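Progress report to Meireles: the breakfast corner
Prepared by Kelly Sampaio for Corina Frei
19 April 2026

Hello Corina,

You asked for something shorter than last time and with more about what the money has turned into, so I'll skip the background (you know it better than I do by now!) and go straight to the breakfast corner. The small things are bought, we've started trying out where everything lives on the table, and I'm much happier with it than I was in February. 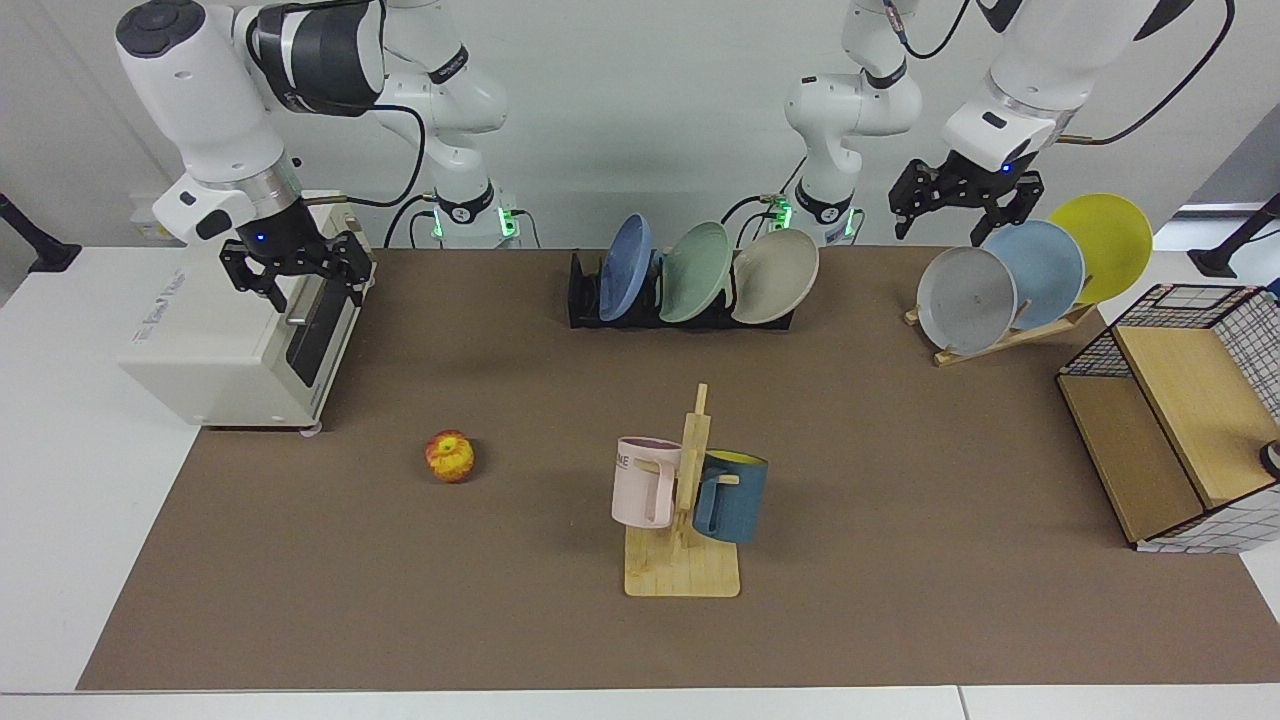
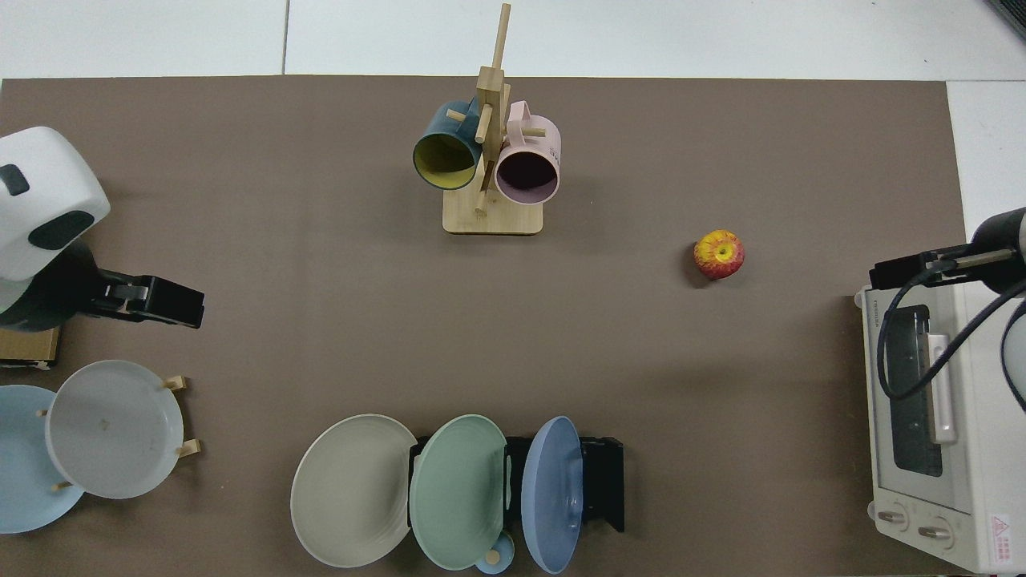
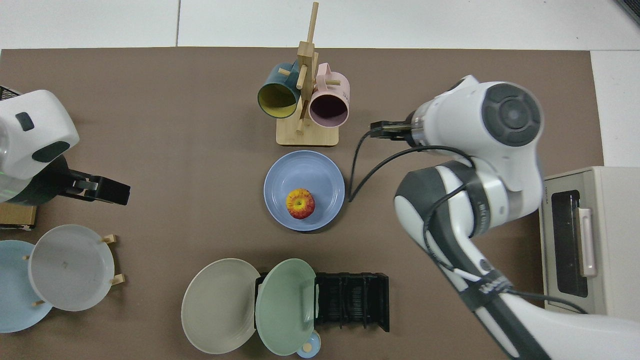
So, the plates. We went round and round on whether to stack them flat or stand them up, and standing has won. Edivaldo Frota was all for a stack because it takes less room, and he's right that it does, but the people who come to our mornings tend to want one particular plate and a stack means lifting the lot to get at it. With the racks you just pick the colour you're after. We have a black rack and a wooden stand, and I'd like to keep both going a while longer before we choose. The wooden one is prettier. The black one has more slots and I suspect it will win in the end - Jailson Barros has already started calling it "the proper one".

Colours were a bit of an argument too. The original list said plain white throughout, and I changed it. Periwinkle, sage, a beigey grey, pale blue and one whitish plate that doesn't match anything, all soft enough to sit together but easy to tell apart when you're asking somebody to pass you the green one. Same thinking with the mugs, the dark teal with yellow inside and the pale pink. I've had more nice comments about that teal mug than about the whole of last year's refit, which I'm trying not to take personally.

The mug tree is doing well. It stands at the back so that sleeves don't catch on it, and the mugs hang with their mouths downwards, so they don't gather dust between sessions. Sang-wook Shin would like a heavier base. He thinks it will go over sooner or later if someone pulls a mug towards them without lifting it first. I've asked him to try it with the group for 2 more sessions and write down what happens before we spend anything.

The brown mat has earned its keep. It softens the clatter, and it gives us an obvious edge to work inside, so when we say "everything back on the mat" people know what we mean. It does show crumbs terribly! I've put a hand brush on the next order from Prukard.

Now the money. The grant for this stage was 2,430 and we have spent 1,000 of it, which covers the tableware, the racks and stand, the mug tree, the mat and the delivery from Wovora. The rest is held for the shelving and for the printed cards. I know you were expecting the shelving to be in by now. Zevidlow have moved our delivery back and haven't given us a new date, so I've left that line open in the budget and will send you the invoice as soon as I have it. If they can't do it I'd like your go-ahead to look elsewhere at the same price.

On the sessions themselves, we've had 8 people sign up for the first block, and that's the group full. The plan is the same as before: lay the table, make toast, put fruit in the bowl, wash up, and put things back where the next person will find them. Jailson reckons the putting back is where we should spend our time, and having watched a run-through I agree with him. People are quick to lay a table and a good deal slower to clear one - me included.

Two things I need from you. One is a yes or no on swapping the printed cards for laminated ones, which cost a little more but can be wiped. The other is whether you'd like to come along to a morning yourself. You'd be very welcome, and there would be toast.

I'll send the full expenses sheet separately once Edivaldo has checked my sums.

All the best,
Kelly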